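분류 셀 자동화 두 달째, 바뀐 업무 정리

Skirside 창고의 부품 분류 공정에 그리퍼 셀을 붙인 지 2개월이 지났다. 내부 프로젝트명은 Plakari이고, 작업 지시는 기존에 쓰던 Tredeck에서 그대로 내려보낸다. 장비 사양은 지난 글에 적었으므로 이번에는 사람 쪽 업무가 어떻게 달라졌는지만 적는다.

도입 전에는 작업자가 피킹, 검수, 라벨 확인을 혼자 다 했다. 하루 물량은 약 1000건이었고 오후 4시 이후에 오분류가 몰렸다. 지금은 형상이 일정한 품목의 피킹을 셀이 맡고, 작업자는 예외 처리와 빈 보충을 한다. 걷는 거리는 확실히 줄었다. 대신 대기 상태로 화면을 보는 시간이 생겼는데, 이 시간이 편하다는 사람과 더 피곤하다는 사람이 갈린다.

예외의 대부분은 천이나 완충재처럼 눌리면 모양이 변하는 품목에서 나온다. 파지력을 올리면 자국이 남고, 내리면 이송 중에 자세가 틀어진다. 현재는 품목군별로 파지력 값을 따로 두고, 직물류는 횡이동 가속도를 기본값의 40%로 제한한다. 사이클 타임은 손해를 보지만 재작업까지 합치면 이쪽이 낫다. 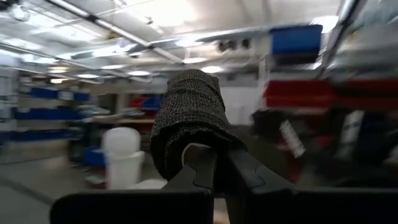
지난 글에 달린 댓글 하나를 옮겨 둔다. Ruddock 라인에서 비슷한 셀을 써 봤다는 분인데, 속도보다 알람 등급부터 손보라고 했다. 모든 정지가 같은 경고음으로 울리면 한 달 안에 다들 소리를 무시하게 되고, 정작 사람이 가야 하는 정지에도 아무도 안 움직인다는 것이다. 자동화 이후에 늘어난 일은 거의 전부 알람 대응이었는데 인원 산정표에는 그 항목이 없었다고도 썼다.

우리도 사정이 같다. 알람 코드는 11종인데 경고음은 하나다. 재시도로 풀리는 정지는 무음으로 돌리고 표시등만 켜는 쪽으로 변경 요청을 넣었다. 빈 만재와 파지 실패는 음을 분리한다. 비상정지 계통은 건드리지 않는다.

인원 산정은 아직 정리가 안 됐다. 관리 시트에는 예외 처리가 여전히 '기타'로 들어가고, 작업자 평가는 처리 건수 기준 그대로다. 셀이 쉬운 품목을 가져가면 사람의 건수는 당연히 떨어진다. 남은 품목의 난이도를 반영하지 않으면 숫자만 나빠 보인다. 건수 대신 예외 해소 시간을 쓰자는 안을 냈고, 품목군별 기준 시간은 로그를 더 모은 뒤에 잡기로 했다.

교육 범위도 넓혔다. 전에는 정지와 재시작만 가르쳤는데, 이제는 파지력 테이블을 읽고 수정 요청을 쓰는 것까지 포함한다. 수정 권한은 아직 설비 쪽에만 있다. 다음 글에는 알람 변경 전후의 로그를 올릴 예정이다.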